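Flindell Handheld Gripper Kit: Set-Up Guide
Section 4: Your First Sorting Task

By now you have two grippers on the bench, charged and paired, and a strong desire to skip ahead to Section 6. Everyone has it. Reinhold Heitmann, who runs our support desk, can tell from the first sentence of an email who gave in.

4.1 Lay out the work area

1. Clear the table and put down the white board. Push down any corner that lifts.
2. Set the organizer box on the board with its latches toward you.
3. Open both jaws fully and hold one gripper low over the board.

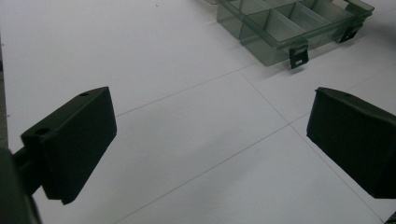

Finger spacing is checked before anything gets picked up. The jaws should stand well apart with plain board between them. Use the gray lines on the board as a guide: with the box in the upper right corner of the view, the lines should run past the fingers and stay easy to follow. If they look smeared, clean the lens with the cloth supplied, and leave your shirt out of it.

CAUTION: Keep hair, sleeves and lanyards clear of the jaws. They close at 8 newtons, enough to hurt your pride.

4.2 Set the start position

4. Hold the gripper still until the status light turns green.
5. Press the thumb button once. Twice cancels. Three times also cancels, but with a beep.

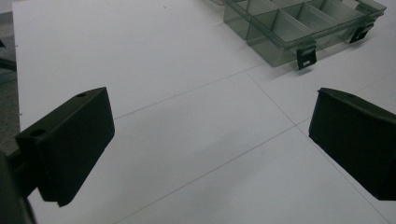
Fig. 4-2. Start position, fingers spread, box at upper right.

NOTE: Memory holds 300 runs. Run 301 replaces run 1 without asking.

4.3 Add a loose item

6. Place one small item on the board, away from the box.
7. Bring the gripper back in with the jaws open.
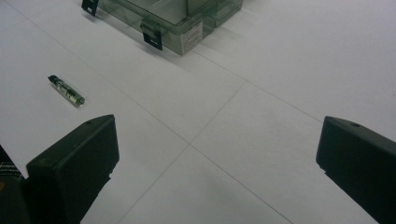
Fig. 4-3. Small clear cylinder with a black cap or end piece, at left between the box and the lower left corner.

NOTE: See-through items are harder to find than opaque ones. Allow extra tries, and don't take it up with the gripper.

4.4 Work with both hands

8. Open the lid and lay it flat on the far side.
9. Take one gripper in each hand and keep the cables out of the work area.
10. Move slowly. Speed comes in Section 6, as promised.

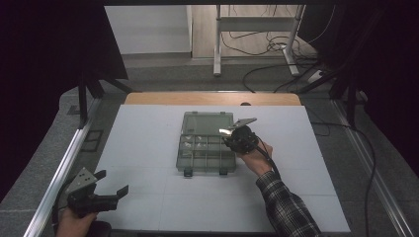
Fig. 4-4. Two grippers in use, lid open, small metallic pieces in several of the cells.

Check the finger pads every 200 runs and replace them at 1,000. Spares are sold in pairs.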